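Handheld gripper build: tips skate on thin stuff, and is my table too busy?
Posted by Kálmán Gulyás, 2024-05-29

I've been putting together a handheld gripper in my spare room, the kind you squeeze yourself while a wide lens looks down past the fingers, and I'm practicing on a pretend breakfast. Orange soft pads outside, narrow black tips inside, a square tag on each side. Squishy stuff is fine! Thin flat things like bread make me nervous, because the tips want to skate up the crust and I end up squeezing way too hard. Do I change the tips or the way I come in? 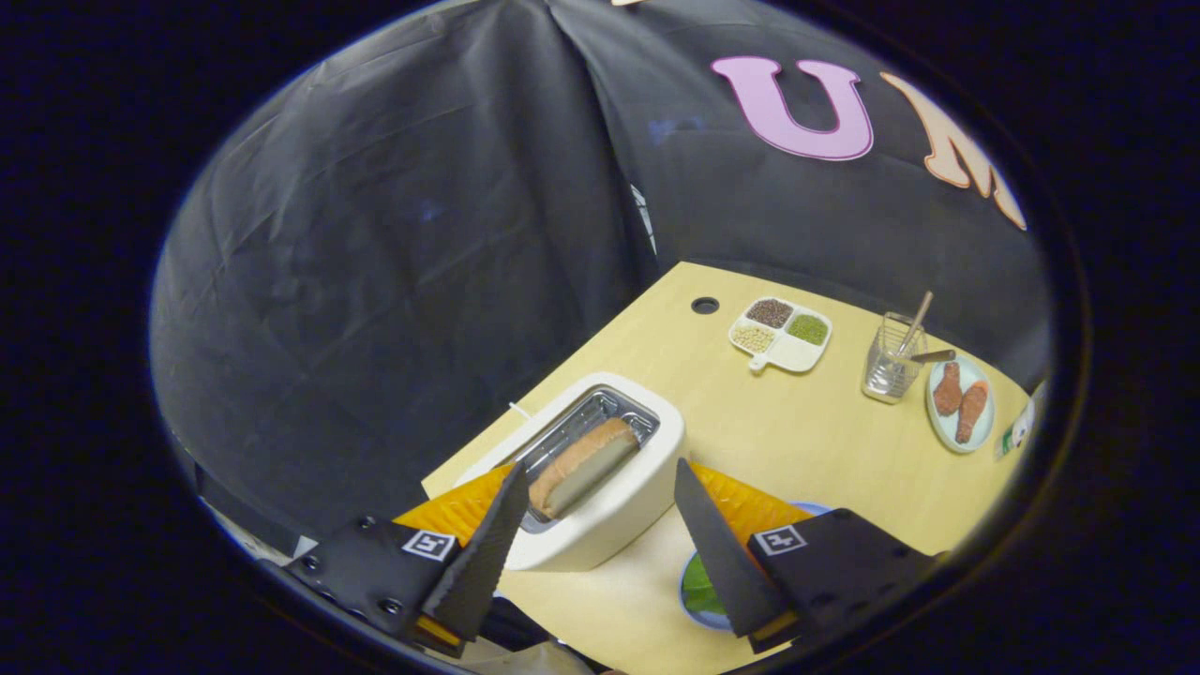
Fingers open, bread still in the slot.

Second thing, my layout. I've got the toaster on the left, the tray of beans and grains further back, then the utensil holder and a plate of food next to it. I did 11 tries last night and my wrist was done. Parts came from Zuditz if that matters (the bracket screws are theirs too).

Gyula Major
Come straight down and keep your wrist quiet. I fought this all last August on mine and what I had wrong was the angle – I was tipping forward at the last second, so one tip landed before the other and the slice rolled. Get both tips even with the crust, close slowly, stop squeezing when it feels snug, then lift. 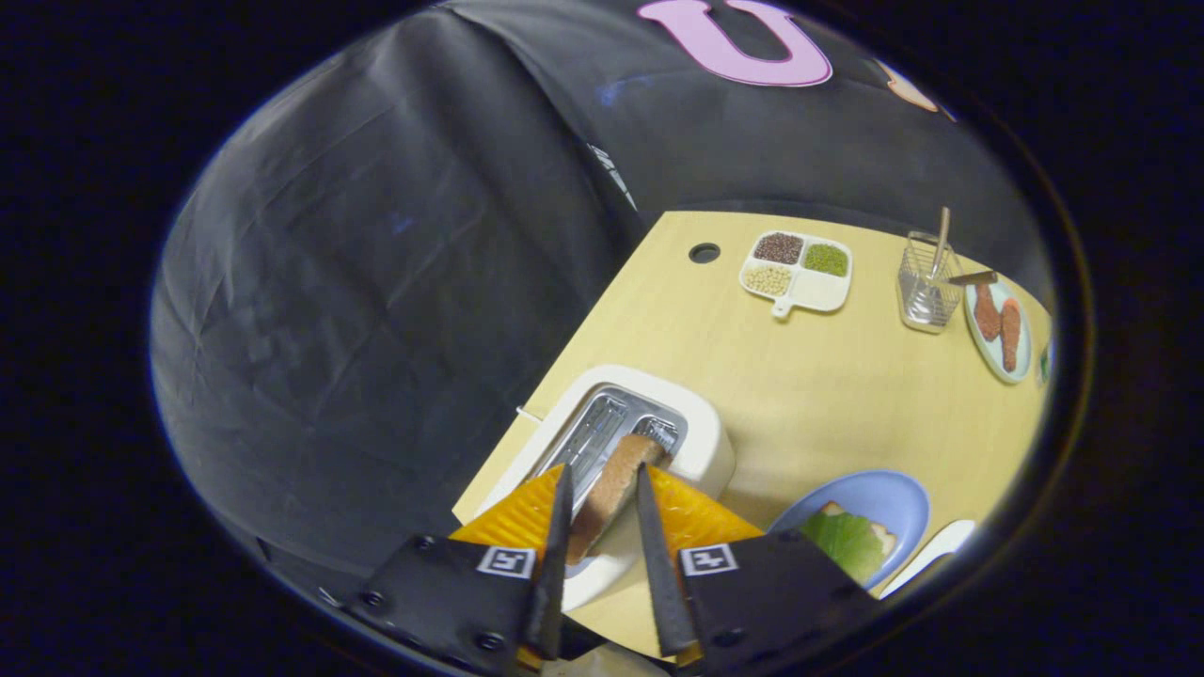 Once that feels boring you can speed up. I did 100 slow ones before I let myself hurry. For the skating, try a strip of thin foam on the inside of each tip, and rough it up a little. Cheap, and you can peel it off if you hate it.

Your layout is fine by me, I'd only keep the things you grab a lot closer to you. Reaching over a plate with that thing gets old fast.

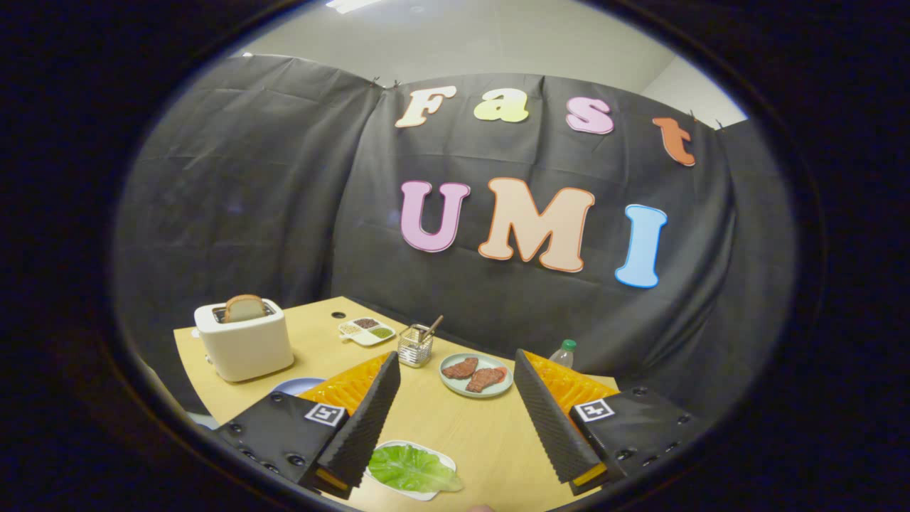

Toaster on the left, lettuce up front, steak plate past it.

dudás_fan
Just get the Custau tips, done. No idea about the table. Also check your screws, mine always work loose.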